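Work diary, Praststead site, July 27, 2025

The folding trial entered its third month today. Staff were told in May that no post would be lost before the review, and I repeated this at the morning meeting.

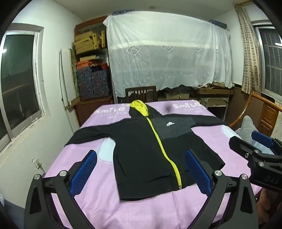
Duties have altered more than numbers. Twelve members of staff now guide paired grippers for part of each shift – a jacket with a hood and a full-length zip is a fair test of their patience – and hand folding is confined to the Wike orders. The log stands at 1,015 garments. 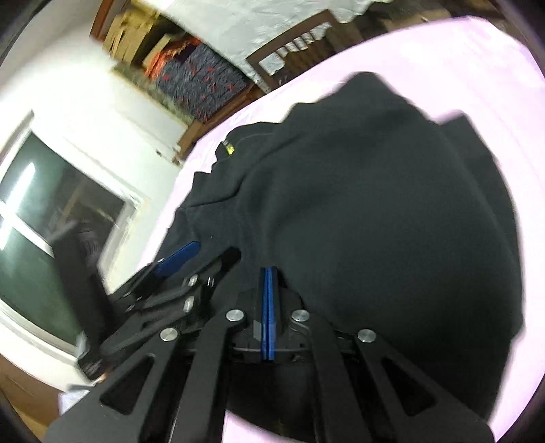 Nikola Krawczyk asked that time on the grippers be graded as skilled work and paid accordingly. I undertook to put the request to Pekomham in writing.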